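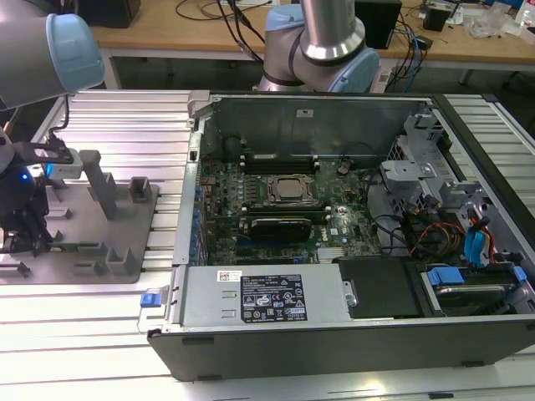
Project report: stripping and rebuilding an old office tower
Jun 8, 2018
5 min read

1. What we set out to do

Take a used Dell desktop apart, note how it goes together, put it back and see if it still boots. The tower came from Watkins, the surplus place near the Remirdale campus, one of a batch of 11 they were clearing out. Module brief asked for a repair log plus a short costing.

2. Getting in

Side panel off, case laid flat so everything faces up. Much easier than working with it upright. Power supply first thing you notice, silver box with a big black label on top. Blue plastic on the bits you are meant to touch - the release tab by the power supply, the two tabs on the hard drive. Good idea, saved us looking things up.

Processor socket is in the middle of the board with the memory slots in a row next to it. Graphics card is a short one, sits the other side of the processor.

3. Order of work

Drive out first, then graphics card, then power supply. Board last. We labelled every cable with masking tape before pulling it, which felt slow but the cables run all over each other and the red, orange and yellow wires are easy to loose track of. Blue SATA cable goes down to the drive bay.

Whole strip down took 171 minutes over two sessions. Should of been one. Lost a screw under the bench and had to borrow one from the Allititz kit.

4. Rebuild

Reverse order. First try no display - graphics card not pushed fully home. Reseated it, fine after that.

5. Still to do

Costing table. Clean the fans properly. Gruterar test software needs a re-run in November when the licence is renewed, old results not saved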